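Splitting 100 mg tablets for a small dog: is a liquid better?

Posted by Hiyori Amano, Oct 6, 2026 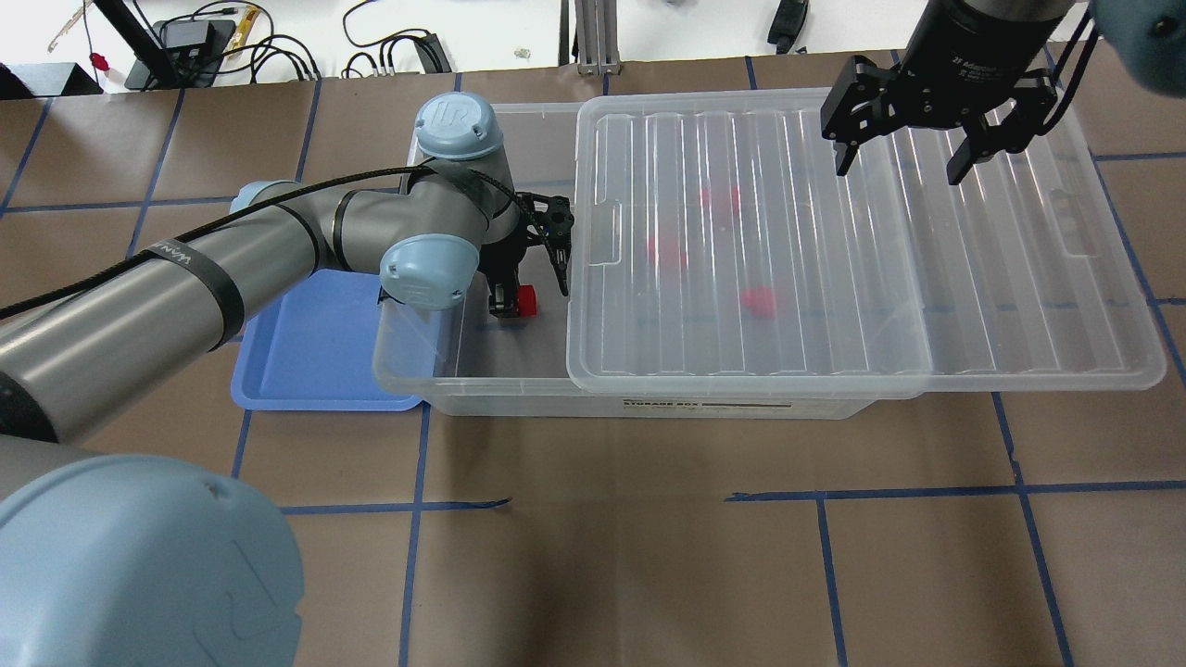
My terrier cross weighs just under six kilos and has been on gabapentin for a sore back since July. The vet at Lekholm gave us 100 mg tablets and told us to give half, twice a day. They have no score line and I am making a mess of it. One half is always bigger and there is powder left on the board.

I have seen that some pharmacies will make up a liquid. Has anyone changed over, and did you need a new prescription? I'd also like to know how long a bottle keeps once it is opened. She is not a fussy eater, so hiding things in food is fine.

Janelle Ignacio

I was a veterinary nurse for nine years, mostly small animals. Yes, you need a new prescription, as a liquid is a different product with its own strength written on it. Ring the practice and ask. They may do it without seeing her if she has been checked recently, but that is up to the vet.

Don't go and buy the human liquid. Some of those contain xylitol, and that is dangerous for dogs even in small amounts. A compounding pharmacy can make one without it, but ask for that to be put on the prescription and read the label when it arrives.

How long it keeps depends on who made it and what they made it with. Go by the date on the bottle. Some need the fridge and some don't. Shake it well every time — the drug can settle and the last few doses end up stronger than the first.

Until then, carry on with what the vet told you and don't stop it suddenly. If you are worried about the uneven halves, mention it when you ring. Ask about 50 mg capsules as well, as some compounders will make those and they are easier to post.

Genji Kaneko

We had the same trouble with our old spaniel. Bought a proper tablet cutter from the chemist and it was much better than a knife. Still got crumbs.

Zoia Zakharchenko

We went over to liquid last year. It cost more than the tablets and took four days to come. Ours hated the taste even mixed with chicken, so I'd ask for the smallest bottle first. Get a couple of spare oral syringes too, the numbers rub off.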